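# Boards, blocks and a box of beeswax: getting the play table back in order

I finally had a go at the play table corner at the weekend, after walking past it with my eyes half shut since Christmas.

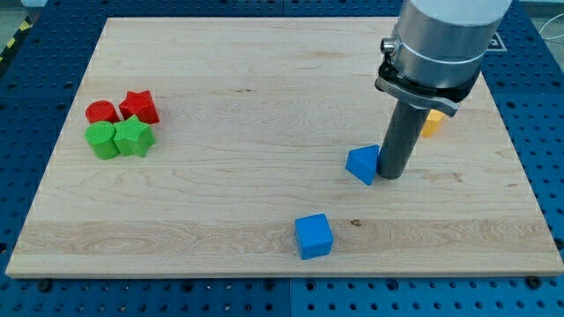 My first job is always the wooden blocks, as they're what little hands (and mouths!) go for. For years I did them the way my mum did, in a washing-up bowl of hot suds, and for years I wondered why the paint went dull and the ends started to feel furry. Wood drinks water through the end grain, so a star or a cylinder left to soak will swell a bit, and when it dries out again the paint can crack along the edges. Now I do this instead:

- Fill a mug with warm water and add a few drops of washing-up liquid.
- Dip a cloth in and wring it out until it's barely damp.
- Wipe each block and go straight over it with a dry tea towel.
- Stand them on a cake rack overnight, well away from the radiator.

The inner corners of a star are a pain, I'll give you that. I use an old soft toothbrush, or a cotton bud if there's jam involved. If the paint feels a bit rough or chalky to start with, go gently and try one spot first. I once scrubbed a red block with a green scourer and ended up with a pink one, plus a rather lovely pink sink.

## Looking after a big pale board

I'm a great believer in having one big flat board for playing on. Everything stays in one place, you can lift the whole lot off when it's teatime, and blocks stand up properly on it instead of toppling over in the carpet. Maple is my favourite because it's hard and close-grained and doesn't dent every time someone drops a cylinder on it. It does show every mark, mind you!

Crayon comes off with a dab of bicarb on a damp cloth, rubbed along the grain and never across it. Felt tip is harder. I've had some luck with a tiny bit of white toothpaste (the plain sort, not the gel), but sometimes you just have to wait for it to fade. For a sticky patch, lay a warm damp cloth over it for a minute and then lift the muck off with the edge of an old loyalty card.

If you've got a knot in the wood, leave it be. My neighbour Sabine Hollmann sanded hers because she thought it was a stain, and she now has a shallow dip where the peas collect.

Twice a year I wax. I've tried the Covulico beeswax and the one from Fikre, and they both do the job, though the Covulico tin is a swine to open. Rub on a thin coat, wait 20 minutes, buff it off with an old cotton vest. Do the underside as well! I only used to do the top and then couldn't understand why the board had started to rock. One side takes up more damp than the other, you see, and the whole thing bends like a crisp.

## Dust in the holes

Anything perforated is a brilliant dust trap, and pegboard is the worst of the lot. I've got it on the wall over the workbench too, and there's no point going at it with a wet cloth because you just poke grey porridge into the holes. Start dry. A soft paintbrush loosens it, then the hoover with the brush attachment picks it up. After that you can wipe it over with a nearly dry microfibre cloth. If there's a hole that's really bunged up, twist a pipe cleaner through it.

While you're at it, put a bit of non-slip drawer liner between the pegboard and anything that lives on top. It stops a board sliding about and saves the paint from getting scuffed. I cut mine a couple of fingers' width smaller than the board all round, so it doesn't peek out and get picked at.

## Putting it all away

I've been back and forth on this. By colour looks gorgeous, and small children love doing it, all the reds in one pot and all the greens in another. By shape is better for packing, though, as cylinders stack and stars really don't. At the moment we're on colour, in two cotton drawstring bags from Hido that cost me 13 euros for the pair and go in the wash at 30. Steer clear of boxes with tight lids unless you're certain everything's bone dry. I opened one last March and the smell followed me round the house all day.

Next on my list is the shelf with the jigsaws, and if anyone has a cure for split box corners that isn't brown tape, please do leave it in the comments!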